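Library > Electrical Safety in Buildings > Part Two > Chapter 4

31 Jul 2025
Ridwan Govindasamy

Chapter 4
Branch Circuits and Connected Load

Chapter 3 dealt with the service entrance and the main panel. The present chapter follows the current outward from the panel, through the breakers and the fixed wiring, to the outlets and the cords plugged into them. Most overheating faults in small buildings start in this last section, where the installer's work ends and the occupant's begins.

A branch circuit is the wiring between the final overcurrent device and the outlets it serves. Its rating is set by the breaker, and the wire must be sized to carry that current without passing its temperature limit. Connected load is the sum of the ratings of all equipment attached to the circuit. Demand load is the part of that sum drawn at one time. The two figures are seldom equal, and confusing them is the most common error in student work on this topic.

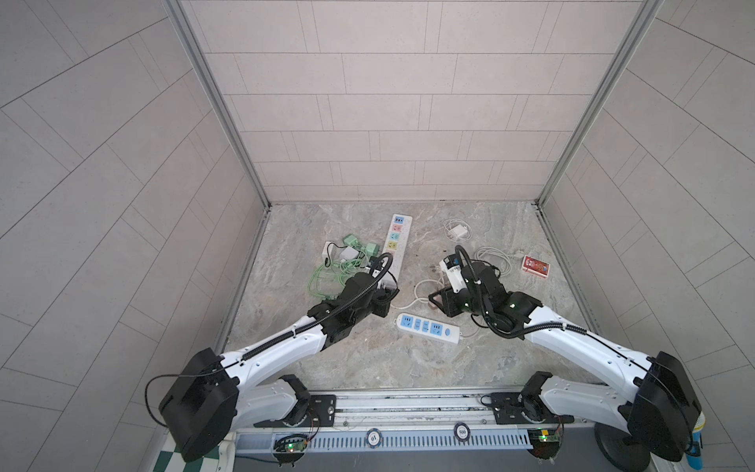
Extension cords and power strips add outlets but do not add capacity. A strip with several outlets is still fed by one cord, and every device on it shares that cord. The breaker at the panel protects the fixed wiring. It may not protect a light cord run from the same outlet, as the cord can have a lower rating than the circuit. For this reason many strips contain a breaker of their own - a separate device from a surge protector, though the two are often sold in one housing.

Heat in a conductor rises with the square of the current. Doubling the current through a cord produces four times the heat in the same length of wire. The effect is worse at a poor contact, where resistance is higher and the heat is confined to a small area. Coiling a loaded cord also raises its temperature, since the inner turns cannot shed heat to the air.

The worked problems use the Nivaro building, a two-story office introduced in Chapter 2. Its panel schedule was revised in April and is reprinted in the appendix. Section 4.1 defines the terms used in load calculation. Section 4.2 covers wire size and voltage drop, and Section 4.3 covers cord-connected equipment. Section 4.4 applies the Desjardins worksheet to the second floor of the building, where the connected load is over 100 amperes. Readers who have not completed the exercises on Ohm's law at the end of Chapter 1 should do so before starting Section 4.2.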